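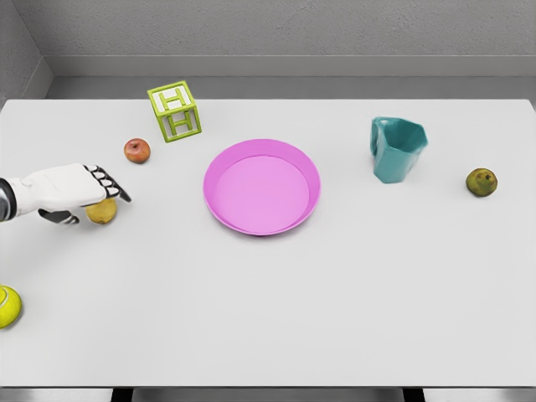 The simulated table, with the hand over the yellow fruit

Taking a group to the Natik open day in Saltham: is the simulator demo worth the wait?

Posted in: Days out and visits
Tags: open day, robots, Saltham, groups

I'm putting together a trip for our adult learning group in September. We are based in Tullside and most of us have no background in engineering. One of the things on offer is the open day at Natik, the robotics place in Saltham. The program lists a workshop tour, a talk, and a "simulated hand demonstration." The picture at the top is the one they have up for the demonstration.

What I can't tell from the program is what a visitor gets out of it. If the whole thing happens on a screen, I could show the group a video at home and save the bus fare. I would also like to know:

How long does the demonstration take, and is there a line?
Do visitors get to try anything, or is it only watching?
Is it understandable for people who don't work with computers?
Is there seating? Two of our members can't stand for long.

I did email them and got an automatic reply with a map.

Posted by tullside_evenings

2 replies, sorted by most helpful

benchpress1977

I went last year with my daughter and I'd say go, but plan it around the demonstration and not around the tour.

The demonstration is in the Papadopoulos Room, on the ground floor to the right of the main desk. It has a big screen at the front and rows of chairs, so your two members will be fine. The tour is the part with no seats. It goes through the workshop and up a flight of stairs, and it lasts most of an hour. Ask at the desk about the elevator before the tour starts, as the guides don't bring it up.

Each session of the demonstration takes 104 people and they hand out tickets for it at the door. They don't take bookings. When we got there at 10 in the morning there were still tickets for the first session, and by noon they were giving them out for late afternoon. With a group I would send one person in ahead to ask for the lot.

As for what you see: it is all on a screen, yes. The hand is a computer model and so is everything on the table. It was the same sort of setup as your picture, a white table with a plate, a cup, some fruit and a toy block with an H on it. The presenter types in a job, for example "put the apple on the plate," and the hand tries to do it. Then they move the things to different places and run it again. It does not work every time. In our session the cup got knocked over and the apple went off the table, and I found those parts more useful than the ones that went well, as the presenter stopped and went through what had happened.

The reason they do it on a computer first is that a real hand is slow and expensive to fix. The presenter said they had run the apple job 740 times that week before anyone let the real one near a piece of fruit. You can't do that in a workshop.

My daughter asked why fruit, and the answer was that fruit is an awkward shape. A block has flat sides and you can plan where the fingers go. A lemon or a pear rolls if you push it from the wrong side, so the thumb has to come in low on one side and the fingers on the other. They also pick things that differ a lot in size and shape. A plate is a different problem from a ball, because it's flat and there isn't much to get hold of except the rim.

Visitors do get a turn, sort of. At the end they take requests from the room and type them in. No controls are handed out. I'd get your group to think of a few on the bus. "Put the pear in the cup" was asked for in ours and it got a long discussion about whether the pear would fit.

No computer knowledge needed. There was one stretch about how friction is calculated that lost me, and it was over in 5 minutes.

Other things worth knowing: parking is free but fills up, the bus stop is on the same side of the road as the entrance, and the cafe only takes cards. There is a real hand in a glass case in the lobby. It was switched off when we were there.

marlpit

Been twice. Tour is better than the demo in my opinion, the demo is a bit long and the sound in that room is poor at the back. Sit near the front.

Also I'm fairly sure you can book for groups now, there was a phone number on the flyer at Saltham library. Don't have it on me.

Bring a sandwich.

Comments

tullside_evenings: Thank you both. The stairs are the main thing I needed to know. We'll do the first session of the demonstration and split up for the tour. Does anyone know if the talk is in the same room?

benchpress1977: It was for us, straight after the first session. You can stay in your seats but they do check tickets again.

tullside_evenings: Good, that suits us. One more, is the lemon they use in the demonstration a lemon? Our group is already arguing about the picture and half of them say it's a pear.

benchpress1977: Could be either from that picture, the fingers are right over it. Ask them on the day. The green one over by the cup is a pear, I'd say.

marlpit: Found the flyer. Group bookings are for the tour only, by phone, weekday mornings. Demo is still tickets at the door.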